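Cledasis Residents' Handbook
Section 4: Setting up and using the ironing corner

4.1 Scope of this section

This section applies to all residents of the Poltness and Clillgate houses. It covers the setting up of the ironing board, the sorting and pressing of clothes, and the putting away of the equipment after use. It does not cover the washing machines or the drying room, for which residents should refer to Section 3.

The wording was last revised on 12th July and replaces the sheet formerly pinned inside the linen cupboard. Any copy of that sheet should be discarded.

4.2 What is provided

Each ironing corner is supplied with the following items:

Ironing board, with fitted cover
Steam iron, with heel rest
Plastic basin for small items
Pedestal fan
Filling jug, marked for the iron only

Spare board covers are held in the linen cupboard. A cover which has been scorched or torn should be replaced before the board is used again. Residents may hang a pressing cloth of their own over the rail, provided that it is marked with a room number.

4.3 Setting up the board

1. Clear the floor between the window and the wall outlets. The board needs a clear length of 900 mm at the end where you intend to stand.

2. Open the legs fully and lower the board until the catch engages. Press down on the wide end with both hands. If the board drops or rocks, close it and set it up again.

3. Adjust the height so that your forearm is level when your hand rests on the cover. The catch on the Poltness boards is stiff and should be moved with the whole hand.

4. Draw the cover tight and retie the cord beneath the narrow end. A loose cover will put creases into thin fabrics.

5. Place the fan on the floor, clear of the legs of the board, and direct it away from the iron.

6. Plug in the iron last. The cable should reach the board without being stretched across the place where people walk.

CAUTION: Do not run the iron from an extension lead. If the cable will not reach, move the board.

CAUTION: Keep the curtain clear of the board at all times while the iron is switched on.

4.4 Sorting before pressing

Clothes should be sorted on the board before the iron is plugged in. It is tiresome to sort around a hot iron, and most of the scorch marks reported in October were made in this way.

1. Take each item from your bag, shake it out and lay it on the board. Turn out the pockets.

2. Read the care label. Place together those items which take the same setting.

3. Put socks, belts, ties, ribbons and other narrow pieces into the basin. Most of these need no pressing, and they are easily lost under larger garments.

4. Fold knitwear and set it to one side. Knitted garments are to be steamed from above or pressed lightly through a cloth, according to the label.

5. Leave strong colours until the end, particularly reds, and press them on the reverse side.

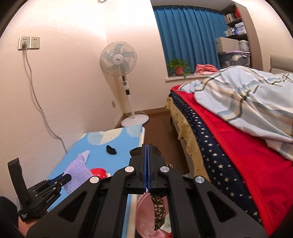

Fig. 4-1. Sorting at the board. The pink basin is used for small items; a strip of floral fabric is held above it.

Note: The windowsill may be used for a folded towel or a plant. Irons, jugs and damp clothing must not be placed there.

4.5 Pressing

1. Begin with the coolest setting required and work upwards. Allow the iron to settle for 3 minutes after each change of setting.

2. Fill the iron from the jug to the line and no further. Unplug it before filling.

3. Press collars and cuffs first, then sleeves, then the body of the garment. Trousers are pressed from the waistband down.

4. Stand the iron on its heel whenever it leaves your hand — even for a moment.

5. Hang or fold each item once it has cooled. A garment folded warm will hold the marks of the fold.

Thin strips such as sashes and fabric belts should be pressed along their length with the tip of the iron, using low heat, and then laid flat. Printed fabrics are best pressed on the reverse.

4.6 Putting away

1. Switch off the iron, unplug it and empty any remaining water into the sink.

2. Leave the iron upright on its heel until it is quite cool. It must not be returned to the shelf warm.

3. Empty the basin. Small items left behind are taken to the Clillgate office and kept there until the end of the month.

4. Switch off the fan and return it to its place by the wall. The grille may be wiped with a dry cloth once the fan has been unplugged.

5. Close the board and stand it behind the door with the narrow end uppermost.

WARNING: An iron with a damaged cable, a cracked casing or a persistent leak must not be used. Attach a red label to the handle and report it on extension 83.

4.7 Shared use

The ironing corner may be reserved for one hour at a time by writing your room number on the slip beside the door. Where no reservation has been made, the corner is available to whoever arrives first. Clothes may not be left on the board to keep a place.

Residents who wish to press curtains, bed linen or other large pieces should use the long board in the Kong annexe, which is open during office hours. The key is issued against a signature, and the arrangements for its return are given in Section 5.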